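Llevo desde enero queriendo ordenar los platos de la cocina y por fin me he puesto, con un café al lado y la radio bajita. Empecé por los de diario, luego los de mi abuela, que casi nunca salen del armario – me da un miedo tremendo que se rompan – y acabé sentada en el suelo acordándome de las comidas de los domingos, que eran largas, larguísimas.

Al final he dejado a mano los que usamos siempre y el resto arriba, con papel entre uno y otro.

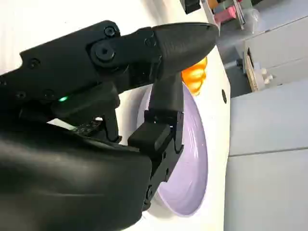
Un plato, en plena faena.

Comentarios

Citlali Arellano: ¡Qué ganas de hacer lo mismo en casa!

Heriberto Ocampo: Yo pongo servilletas en medio y va muy bien.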